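3. Standby Load in Shared Kitchens

3.1 Background

Small kitchen appliances draw power when no one is cooking. The draw of any one unit is low, and for this reason it has mostly been left out of household energy surveys, which tend to group it with "other plug loads." In shared buildings the case is different. A kitchen that serves a floor of tenants may hold the same appliance for years, plugged in without a break, with no single person paying the bill for it. The ratio of standby energy to cooking energy then depends on how often the appliance is used, and that figure is poorly known.

The microwave oven was chosen as the subject of this section. It is common, its cooking cycle is short and has a clear start and end in the power record, and it has a standby state that most users never switch off. Ovens with a lit clock draw more in standby than ovens with dial timers, but the difference between models is smaller than the difference between kitchens, as shown in Section 3.4.

Figure 3. Countertop microwave oven of the general type covered by the survey. 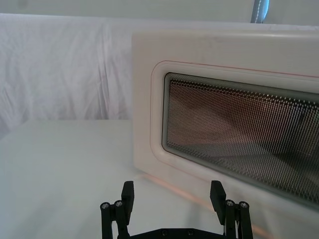 Anon.
Working Group on Shared Dwellings, Druneck
Correspondence to the group address given on the title page

3.2 Sites and Metering

Kitchens were metered in two towns, Gositz and Druneck. The Gositz kitchens are in older blocks with one kitchen per landing. The Druneck kitchens are in a converted mill building and are larger, with a dining area and more than one refrigerator. In both towns rent includes electricity. This removes price as a direct influence on the tenants' habits, and the results should not be carried over to homes with separate billing.

A total of 38 kitchens were included. Each was fitted with a plug-through meter between the wall outlet and the microwave oven. Kitchens in which the oven was wired through a switched outlet were left out, as the switch position could not be logged. Kitchens with two ovens were kept only where both ovens could be metered.

The meters sampled real power at fixed intervals and stored the readings locally. Data were collected in May, when the heating is off in both towns and the load on the building circuits is steady. Tenants were told that the meters were in place and what they recorded. They were asked not to change their cooking habits and not to unplug the meter. Where a meter was found unplugged, the record for that kitchen was cut at the last valid reading and the time after it was treated as missing. Missing time was not counted as standby.

Meter drift was checked against a resistive test load before installation and again after removal. Units that disagreed with the test load by more than the stated tolerance at either check were rejected, and their kitchens were dropped from the analysis. The count given above is after this step.

3.3 Separating Cycles from Standby

A cooking cycle was defined as an unbroken period above a fixed power threshold. The threshold was set well above the highest standby level found at any site and well below the lowest level seen with the cavity lamp and turntable motor running. Most ovens reduce their average output at lower power settings by switching the magnetron on and off. Each off period within a cycle leaves the lamp, fan and motor running, so the threshold also keeps such a cycle in one piece.

Three states can be told apart in the raw record: standby, door open with lamp on, and cooking. In some ovens the lamp stays on for as long as the door is open. These periods show up as a low plateau between standby and cooking. They were logged as a separate class and are not included in the standby totals. In a few kitchens the plateau lasted for hours, most often overnight, which suggests that the door had been left ajar. Such periods add to the idle energy of the kitchen but have a different cause, and a different remedy, from standby in the strict sense.

Two cycles with a short gap between them were merged if the gap was shorter than the time a user would need to open the door, stir the food and start again. The merging rule lowers the number of cycles but has almost no effect on energy. After merging, the record held 1044 cycles. The text below refers to merged cycles throughout.

The Matubbar procedure for splitting mixed loads was tried on the same data. It was developed for whole-circuit metering, where several appliances share one record, and it gave no gain here over the simple threshold. It did place the start of some cycles one sample early. The threshold method was kept for all results.

3.4 Results

Use was uneven. The busiest kitchens in Druneck recorded several cycles at each mealtime, while some landings in Gositz went for days without one. The evening peak was present in both towns. A second, smaller peak near noon was found in Druneck only, where more tenants are at home during the day. Monday was the busiest day in Gositz. No clear weekday pattern was found in Druneck.

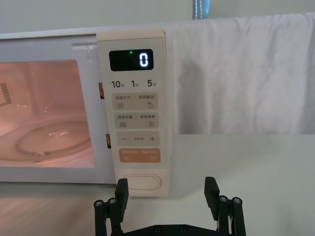

One tenant in Druneck, Anon., wrote on the return form that the clock on the oven was the only one in the kitchen and that people on the floor would miss it if the outlet were put on a timer. The same form asked that any timer be set to stay on through the night for shift workers. Both points bear on the options set out in Section 3.5, and similar remarks were made on other forms from the same building.

Standby energy per day was nearly constant within a kitchen, as expected from a fixed load. Cooking energy per day was not. In the least used kitchens standby made up the larger part of the oven's total energy, and in the busiest kitchens it was a minor part. The crossover depends on the standby level of the model as well as on the number of cycles, and no single value can be given for all sites.

Cycle length was short at every site. Long cycles were rare and were mostly run at reduced power, consistent with defrosting. The spread of cycle lengths in Gositz was slightly wider than in Druneck. The number of tenants per kitchen explained only part of the variation in daily cycles. Kitchens with a working stove nearby had fewer long cycles but no fewer short ones, which fits a pattern of using the microwave oven mainly for reheating.

The door-open class was small at most sites. It was large at 2 kitchens, both in Gositz, and these were examined apart from the rest. Removing them does not change the ranking of kitchens by standby share.

3.5 Options for Reduction

A timer at the outlet is the simplest measure. It removes standby during set hours and costs little, but it resets the clock on most ovens each time power is cut. A dark or blinking display may lead users to think that the oven is broken, and tenants may bypass the timer. A switched outlet left to the tenants has the same drawback and relies on someone switching it off.

Replacing an oven with a lower-standby model saves energy at all hours and needs no change in habits. The saving per kitchen is small, however, and early replacement cannot be justified by standby energy alone. It is better treated as one of the terms of purchase when an oven is due to be replaced anyway. Some models allow the display to be turned off from the control panel. Where this setting exists, it should be checked with a meter, as a dark display does not always mean a lower draw.

3.6 Limits

The record covers one season. Cooking habits in winter may differ, and the share of standby would then shift with them. Tenants knew that they were being metered. The direction of any resulting bias is unknown, though it can affect only the cooking and door-open classes. Kitchens were offered by the building managers and were not drawn at random. The two towns are close together and have similar housing, and the age of the ovens was known for only part of the sample. Standby levels were taken as measured and were not corrected for line voltage, which was not logged at either site.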